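Reltevholm Coastal Forum
Members' Discussion > Wildlife and Licensing
Thread: Proposed seal licence at Pistby - comments on the draft

K_Hattori (Moderator)
Posted 17/06/2026

Members will be aware that the draft licence for the removal of grey seals at the mouth of the Koller has now been opened for comment. The draft would permit up to 35 animals to be shot each year between the river mouth and Pistby harbour. The last count recorded 691 seals at the Reltevholm haul-out, of which 116 were pups.

Comments are invited from all members, whether or not they support the licence. A single response will be sent in the name of the forum, and it will set out any points on which members differ. Contributors are asked to give the source of any figure they rely on.

Kazue Hattori
Moderator, Wildlife and Licensing

netsman_pistby

I support the draft, with reservations. Salmon netting at Pistby is a small trade and the licence holders have kept to every limit placed on them. Seals now enter the bag nets on most tides during the season. Fish are taken whole or left with bites that make them unfit for sale, and the nets themselves are costly to mend.

The applicants did fit stronger netting and narrower entrances before they applied. This is recorded in the first annex to the draft, which I would ask members to read before replying.

Eider44

I have read the annex. It states that the narrower entrances were fitted to two of the nets only, and for part of one season. I do not consider that a fair trial. The licensing rules require that other methods be shown to be unsuitable, and a partial trial does not show that.

I would also question the limit itself. The draft does not explain how the figure of 35 was reached, nor does it say whether seals that are shot and lost at sea would be counted towards it. If they are left out, the true number killed could be a good deal higher.

netsman_pistby

Lost animals are dealt with in condition nine. Each shot fired must be entered in the log.

Eider44

Condition nine requires shots to be entered. It does not say that a seal which is hit and sinks is to be treated as one of the 35. The two are different matters and the wording ought to be put right.

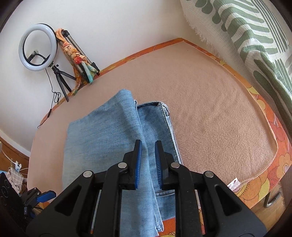
I would therefore propose that the forum ask for three changes: a full season's trial of the narrower entrances on every net, a clear rule on lost animals, and publication of the log at the end of each month in which shooting takes place. I am opposed to the licence as drafted. I might take a different view of a much shorter one, limited to animals seen inside the nets.

Koller_Bailiff

I write in a personal capacity. The effect of seals on the river stock is less certain than either side has suggested. Rod catches on the Koller fell in the years when the seal count was level, and low summer flows and poor spawning gravel above the weir are likely to have played a part. A licence granted in order to protect the nets should say so plainly, and should not be presented as a measure for the river.

On the matter of distance, the draft allows shooting up to 300 metres from the haul-out. In my view that is too close while pups are present.

tern_watch

I agree with Koller_Bailiff on the distance. Disturbance at the haul-out is a concern even where no animal there is shot at. The colony moved to the outer skerry for much of last August after repeated visits by small boats, and it was slow to return.

Has anyone had sight of the report on the Bretus sound device? I understood that it was to be tested at the harbour entrance.

netsman_pistby

It was tested. The seals kept away at first and then grew used to it. The report is the third annex. I would add that porpoises are also said to avoid such devices, so those who prefer them to a licence should consider whether they are merely moving the harm to another animal.

tern_watch

Thank you. I had missed the third annex. The point about porpoises is a fair one and I would not wish the forum to recommend the device without further study. I remain opposed to shooting within sight of the haul-out.

Moorings_Sec

May I ask that the response also deal with public safety? The harbour approach is used by visiting yachts and by the sailing school. The draft says that rifles will be used from a boat "when conditions allow" and gives no further detail. Our members would expect notice to be given on the harbour channel beforehand.

netsman_pistby

I have no objection to that, and I doubt that the applicants would.

K_Hattori (Moderator)

I am grateful to members for their contributions. The draft response will record that opinion is divided on whether a licence should be granted. It will ask for clearer wording in condition nine, for a greater distance from the haul-out while pups are present, and for notice to harbour users. The request for a full trial of the narrower entrances will be entered as the view of some members, as netsman_pistby does not accept it.

Koller_Bailiff, could you kindly send me the flow records you have in mind? I should like to refer to them in the section on the river.

Koller_Bailiff

I will send them this evening. The gauge at the weir was out of use for part of one summer, and I will mark the gap.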